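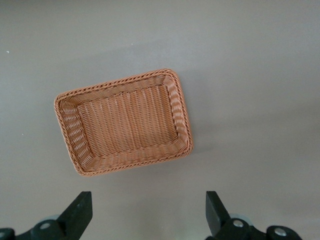

How Baskets Are Woven

Search the kids' library Search topics A to Z

People were making baskets before they made clay pots. Baskets rot when they get old, so very few of the oldest ones are left. Sometimes we only know about them because somebody pressed one into wet mud and the mark stayed.

Every woven basket has two kinds of strands. The stakes are the stiff ones. They start at the bottom and bend up to make the sides. The weavers are the softer ones. They go in front of one stake, behind the next, in front of the next, all the way around. On the next row the weaver does the opposite. That is why the strands lock together and don't slide.

What are they made of?

It depends on what grows nearby. Willow is used in cool, damp places. Rattan is a climbing palm from hot forests, and its long stems can be split into thin strips. Some people use grass, pine needles, or strips of ash wood. Many baskets today are made of plastic strips, which don't need soaking.

Willow has to be soaked before it will bend. Francine Penner teaches weaving in Clondwood and cuts her willow in January, when the leaves are off. "Dry willow snaps," she says. "If it snaps, you start that row again." Her small round basket uses 20 stakes. 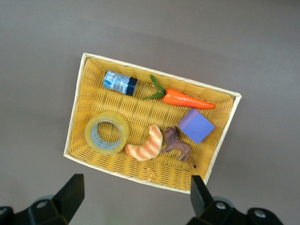 A woven basket with things in it.

The rim

The rim is made last. It holds the tops of the stakes in place. The weaver can fold each stake down behind its neighbor, or tie on a separate band. Without a rim, the top rows would work loose.

Try it with paper

Cut strips of thick paper. Lay half of them side by side and weave the rest across, over and under. Push each strip up tight against the last one. Fold up the ends for sides and weave more strips around them.

Words to know
Stake: a stiff upright strand
Weaver: a strand that goes in and out

50 shares
20 comments

Related
How Rope Is Made
Why Does Wood Float?
What Is a Loom?
Plants We Use Every Day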